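**聚会用品购物通讯:十一月服装与道具比价**

2018年8月7日

本期说的是变装服装和派对道具的网购。每年都有读者在活动前一周才下单,结果尺码不合、退货来不及。我们把今年的比价页面提前开放,目前收录商品1,525件,十一月的主题派对和校园演出用品已经可以检索。

### 比价页面的变化

今年新加入的店铺是Herenov和Solberg。Herenov以成人服装为主,披风、长袍和中世纪款式比较全;Solberg主要卖面具、假发和化妆用品,服装很少。原有的Skakon和Grendier继续保留。

价格每天早晨更新一次。页面上显示的是商品单价,不含运费,点进店铺后请再核对。同一款披风在不同店铺的标价可能接近,加上运费后差别就大了。Skakon满额免运费,零散购买不划算。Grendier按重量收费,买金属质感的道具盔甲时要特别留意。

筛选栏增加了“道具长度”一项。过去很多读者来信说,买来的法杖和长剑太短,拿在成人手里像儿童玩具。现在可以直接按长度排序,也可以只看可拆装的款式。

### 选购时看什么

服装先看尺码表,不要按平时穿的衣服尺码来选。派对服装多数偏小,肩宽和袖长尤其明显。如果里面要穿毛衣,建议选大一号。连体服要量躯干长度,只看身高不够。

面具看眼孔和透气孔的位置。全脸乳胶面具戴久了很闷,跳舞的场合选半脸款更合适。戴眼镜的读者请先看商品评论,页面上一般不写能不能配眼镜。

道具看连接方式。螺纹接口比插接的牢,但运输中容易磕坏螺纹,收到后先装一遍再扔包装。

桌面布置常用的仿真水果和提篮归在“陈设”一栏,扮演农夫、集市摊贩或酒神的读者也可以在那里找配件。
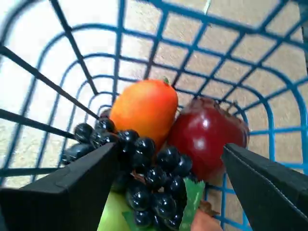
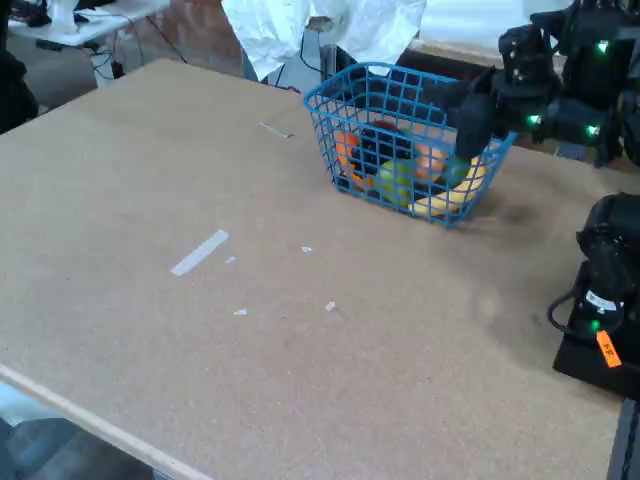
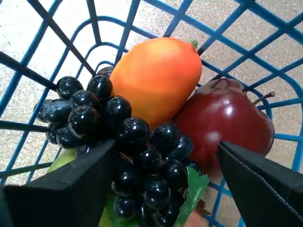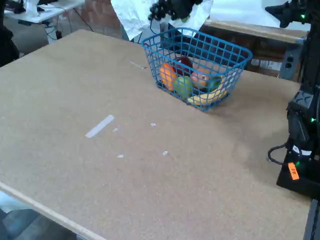 ### 下单与退换

各家的退换规定不同,列在这里供参考:

- **Skakon**:收货后22天内可退,吊牌必须完整。面具、假发拆封后不退。
- **Herenov**:可换尺码一次,换货运费由买家承担。定制披风不退不换。
- **Solberg**:化妆用品一律不退,其他商品未拆封可退。
- **Grendier**:超过6件的订单分批发货,退货期从最后一批签收时算起。

需要团体采购的读者,请先向店铺询问库存再付款。同一款式不同批次的颜色可能有差异,合唱队或舞台演出最好一次买齐。去年有读者分两次订红色斗篷,第二批明显偏暗,只好安排在后排穿。

付款后请保存订单页面。我们只做比价,不经手订单,退款和物流问题要直接找店铺客服。比价页面的标价如果与店铺不符,可以点商品下方的“报错”,我们核对后会改正。

### 二手与租借

只穿一次的服装可以考虑租。Herenov提供部分长袍和军装的租借,租期2天起,押金在归还验收后退回。验收主要看污渍和纽扣,人造血浆很难洗净,租来的衣服不要配血浆使用。

二手道具在本通讯的读者交换栏登记,写明品名、尺寸、破损情况和所在城市即可。乳胶面具存放久了会发黏,登记前请自己先试戴。带电池的灯具请取出电池再邮寄。

### 下期内容

下期介绍水溶性面部油彩的卸妆方法,以及几款假发的梳理和存放。读者来信中问得较多的翅膀类道具也放在下期,包括折叠后的尺寸和背带的调节方法。想投稿的读者请直接回复本邮件,文字请附商品名称和购买店铺。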